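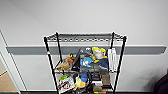 Kamonchanok Phromma replied to my last post to say that a toy's price on the shelf and its price at the till should be the same number, and that I am making a career out of two quid.

Fair. But it is my two quid.

For anyone new: I bought a board game called Jolus in August. Shelf label said one thing, receipt said another. I wrote to Umeo, who sold it to me. Umeo thanked me for my passion.

I had not mentioned any passion. I had mentioned £2.

My case number is 3372. I have since been given a second case number, for the complaint about how the first one was going. They don't talk to each other. I've started to feel like the child of a divorce.

22nd November: an email! From someone signing off as Dobson. First name or surname, no idea. Dobson has "escalated me to Celtano".

Celtano might be a person, a department or a town. I've asked.

Celtano is the software. I've been escalated to a form. The form has 20 questions and wants to know how likely I am to recommend the form.

Meanwhile the replies under this have gone feral. 341 of you, mostly telling me what you were once overcharged for. Whoever paid twice for the same marrow - write to them. Write today.

Is Jolus any good, several people ask. Couldn't say. My sister says if I open the box I lose the right to return it, and she's beaten me at every game since we were six, so I'm in no rush.

Form submitted. It logged me out and called me Brian.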